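Canvas sneakers: laces out before washing, or am I wasting my time?

Shoe Care and Repair > Canvas and Fabric
11 replies, 2,148 views

Started by kondesholm_kate, April 2023

Okay, so I need the canvas people. I have one pair of white Feiyues, I wear them pretty much nonstop once the snow is gone, and every spring I go through the same routine of trying to get them back to something like white. Last year I left the laces in and just scrubbed around them, and when I finally took them out there were little gray bars under every single crossing, like a tan line. So this year the laces came out first, all of them, before any water went near the shoe. 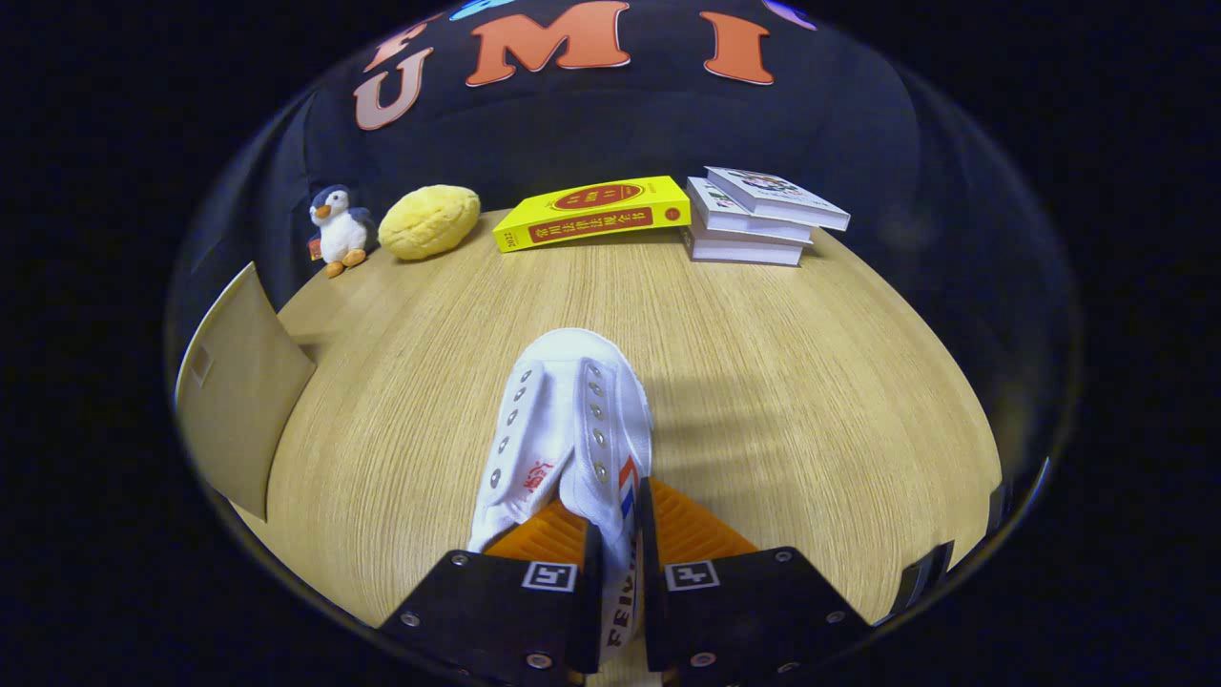 Distaren wrote that laces out is the only way to do it and that anyone who scrubs with them in is cleaning half a shoe. Which, fine, I agree with you now! But my husband says I'm making a twenty-minute job into a whole evening, and he's right that lacing them back up is the part I hate.

What I'm really asking is what to do about the tongue. It creases where it folds, and the dirt gets down in the creases and stays there. I've tried dish soap and an old toothbrush. I've tried baking soda paste (never again, I was picking white crumbs out of the stitching for days). Also I'm a little nervous about the printed parts, the stripe and the name on the heel. I'd like to keep those where they are.

Distaren
Since I got quoted before I even got to post properly (we were talking in the other thread), let me give the long version. Laces out, insoles out if they come out, knock the grit off dry. Then a soft brush and a bar of plain white soap, the cheap laundry kind. Wet the brush, not the shoe. You want foam, you don't want the canvas soaked through, or the glue in the sole starts bleeding yellow up the sides. For the tongue, put your hand inside the shoe and push it up from behind so the crease opens out flat, then brush across the fold. That's all I do and mine are on their third summer.

wekska
Going to disagree with pretty much all of that, sorry. Washing machine. Cold, gentle, pillowcase with a knot in it, a couple of old towels so it doesn't sound like someone falling down the stairs. I have done this with every pair of canvas shoes I've ever had, laces IN, and they come out fine. If they yellow a bit, they yellow a bit. They're sneakers.

Distaren
And how long do your soles stay on?

wekska
Long enough! I had one pair start to peel at the toe and I glued it back. Two minutes.

Mogens Norðdahl
The machine is all right for the canvas and bad for the rubber, in my experience. I ruined a pair in March by putting them through warm by mistake, and the toe came away on both shoes. That was my own fault for not checking the dial. By hand since then.

Kate, for the printed parts I would just go around them. Use a damp cloth on the stripe and no brush. I've had the lettering on the heel of an old pair crack from scrubbing, and once it starts to flake there is no stopping it.

kondesholm_kate
Oh no, okay, no brush on the heel. I may have brushed the heel. Lightly!

wekska, I'm tempted, I really am, but our machine is ancient and "gentle" on it is more of a suggestion. Distaren, the hand behind the tongue thing is so obvious and I have never once thought of it. Trying it tonight.

Kongkaew
What does everybody do about the eyelets? Mine are metal and I get a little brown ring around the bottom ones if the shoes dry slowly. It doesn't wash out, I've tried lemon juice and it just made the ring bigger and paler.

Distaren
Rust. Once it's in the canvas you're mostly stuck with it. Dab the eyelets dry with a paper towel right after washing, both sides, inside the shoe too. Then stuff the whole thing with more paper towels and change them after an hour. Don't use newspaper, the ink comes off on white canvas.

wekska
I use newspaper

Distaren
Of course you do.

kondesholm_kate
Reporting back! One evening of soap and a soft brush, and the tongue is so much better. There's still a faint line in the deepest fold, but you'd have to be lying on the floor looking up at me to notice. I did the eyelets with paper towels like you said and the shoes are stuffed and sitting in the back hall, out of the sun, because I read somewhere that sun turns the rubber. Stripe is fine. Lettering is fine too, so I guess I got away with it.

The laces I just threw in a mug with hot water and a spoonful of oxygen bleach and forgot about them until after dinner, and they came out whiter than the shoes, which is kind of annoying. I found a new set online for 91 cents plus shipping, but shipping was more than I wanted to pay for string, so the old ones are going back in.

Last question and then I'll leave you all alone. Do you lace over or under at the bottom? I took them out without looking and now I can't remember how they went.

Mogens Norðdahl
Under at the bottom, so the bar is inside and the ends come up through the eyelets. It rubs a little if you have a high instep. Then I go over.

wekska
Over. Looks neater.

Kongkaew
Over for me too, but I leave the top pair of holes empty so I can slip them on without untying. My sister says it looks sloppy and she's probably right. Thanks for the paper towel thing, Distaren, I'm doing mine this weekend and I'll post if the rings come back.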